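Planning the Purchase of a Two-Arm Robot for Household and Workshop Tasks
Brandby Workshop Guidance
Updated September 27, 2021

The following tips are intended for households, shared workshops and small training kitchens that are considering a two-arm robot for light assembly and tidying work. They concern the purchase only. Programming and daily operation are covered on separate pages.

Start with the task list

Before requesting a quotation, write down the jobs the equipment is expected to do and how often each one comes up. A job done twice a year seldom justifies its share of the cost. Putting together a pole rack, sorting small parts into trays and moving light containers from a bench to a shelf are reasonable entries for a first list. Heavy lifting and anything involving open flame should be left off.

For each job, record the heaviest item and the longest item. Buyers usually remember weight and forget length. A long pole held at one end pulls harder on the wrist than a compact item of the same weight, and it needs clear space on every side as it turns. Ask the supplier for the payload at full reach as well as the payload close to the base.

Measure the room

Mark the reach of both arms on the floor with tape and leave it in place for several days of normal use. Doors, drawers and cabinet fronts that open into the taped area will have to be moved or kept closed during operation. Glass-fronted cabinets should stand outside the reach of the arms altogether.

Check the bench as well. It should not rock when pushed firmly from the side. If a protective sheet is used on the work surface, pull it flat and fasten it at the corners before each session. Glossy sheeting may reflect light into a camera, so a matte sheet is preferable where the equipment relies on one.

Draw up the full budget

The price of the arms is one line among several. The budget should also provide for:

Delivery, mounting and leveling
Spare gripper fingers
Cable guides and replacement cables
Work surface covers
Operator training
An annual inspection

Wesitz and Tralico both quote for the arms and the grippers separately, and the two quotations should be compared only after the same items have been added to each. Request 2 sets of spare fingers with the original order. At $14 per finger cover and $191 for a complete finger set, these are small sums beside a delayed project. A cable guide kit is listed at $121.

Ask for a trial with your own materials

A demonstration with the supplier's sample blocks says little about household goods. Bring the actual rack, tray or container to the trial and request that both arms be used. Include at least one long item and one small item, and allow time for several attempts at each.

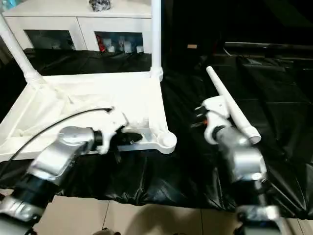
Rack assembly with two arms: one gripper holds a long white rod, the other is above the tray.

Note during the trial whether the cables stay clear of the work through the full range of movement, and whether small dark parts can be picked up from both light and dark surfaces. Keep these notes with the quotation.

Before signing

Confirm in writing the delivery date, the length of the warranty, the response time for repairs and the party responsible for return shipping. Gripper fingers are often treated as wearing parts and excluded from the warranty. Payment of the final installment should follow a successful test in your own room, using the task list prepared at the start.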